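4.2 Outerwear and the bed as a holding surface

The second set of observations concerns garments that are worn outdoors and then brought back into the sleeping areas of the home. In the household diaries, outerwear was the category most often reported as having no settled place. Of the 68 households that completed the diary, most owned a closet or a row of hooks near the entrance, and most described that storage as sufficient for the number of coats in use. The diaries nevertheless record coats on beds, on chair backs and on the arms of sofas, often for several hours and in some cases overnight.

We use the term holding surface for any horizontal surface on which an item is placed between use and storage. The term is taken from the coding manual prepared by Hellström and Väisänen for the Wulero pilot, where it was first applied to kitchen counters. Its extension to bedrooms required one change. A counter is cleared because the next task needs the space, and clearing may happen many times a day. A bed is usually cleared once, at bedtime, and items placed on it in the morning may remain there without getting in the way of anyone. The diary entries reflect this difference. Items on counters were moved in small numbers and often; items on beds were moved together and late.

The diary produced 2249 entries in total. Each entry was coded by two readers working separately, and disagreements were settled by a third (Vik). Entries that named a garment without naming a surface were kept in the data but left out of the comparison of rooms. Solberg and Solheim carried out the follow-up interviews in June, using the same room categories.

Bulk was the property that respondents mentioned most often when they explained why a padded jacket was handled differently from a shirt or a sweater. A shirt can be folded on the lap or against the chest. A padded jacket has to be laid out flat, the sleeves brought in, and the air pressed out before the second fold will hold. Several respondents said that the bed was the only surface in the home large enough for this. One parent wrote that she did all of the winter coats on the children's bed "since the table is never free." The bed therefore served two purposes in the diaries, as the place where a jacket was left and as the place where it was later folded, and the coding manual was revised so that these could be recorded separately.

Rooms shared with children raised a further question. In these rooms the bed was often next to a bench, a ledge or a low shelf that held toys, cushions and small household items, and the boundary between stored and held items was hard to draw (Figure 3). Cushions on a bench were coded as stored. Toys on a ledge were coded as stored when the respondent named the ledge as their place, and as held in all other cases. Small loose items on the bed itself were always coded as held.
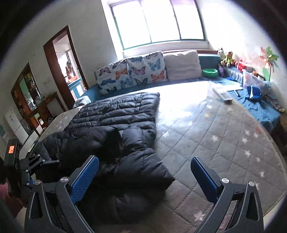
Figure 3. Black quilted jacket on a bed, with a cushioned bench beneath the window and toys in the corner.

The rule for ledges was the least reliable in the manual. Agreement between readers was lower for this rule than for any other, and 6 households were contacted again to clarify their entries. In most of these cases the respondent had not thought of the ledge as storage until asked. We kept the rule, and we report the results for shared rooms both with and without the affected entries.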